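Your Help Desk Shouldn't Need a Phone Tree

4 min read

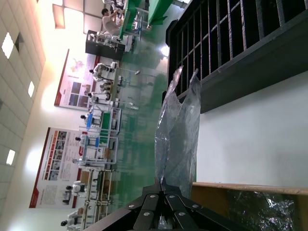

A clear plastic bag near a black metal rack.

I run the office side of a 31-person company, so when the email dies, I'm the one people come and stand next to. Last September we signed up with Stakside for managed IT, and I was thrilled (finally, grown-ups!). Then on a Tuesday our shared drive vanished and I called the number on the sticker. Press two, press four, say your problem in a few words. I said a few words, all right.

The ticket I got was number 834. By lunch I'd explained the same thing to three people, all very nice, none of whom could see what I'd told the one before.

So my opinion, for what it's worth, is that small companies should pay for a person they can name before they pay for anything else. Skip the dashboard. I've opened ours twice! Kaisu Laitinen at Koivisto, the little shop we use now, knows our printer hates the upstairs network and that payroll goes out at noon. She charges $319 a month more than Stakside did, and I'd sign again tomorrow.

Yes, she takes vacations, and yes, that worries me a bit. We asked for a written backup plan and got two pages, which I've read, which is more than I can say for the old contract. Ask for yours before you renew.

Related
Do You Still Need a Server Closet?
Moving to Pamach Without Losing Your Calendar
What Our Narnska Outage Cost Us

Comments

Hanna Tymoshchuk: Our phone tree has a menu option for "all other menus." I wish I were kidding.

deskside_dan: I work one of those help desks. We can't see the old notes either and we hate it too.

marge519: $319 more is a lot for a shop our size, though.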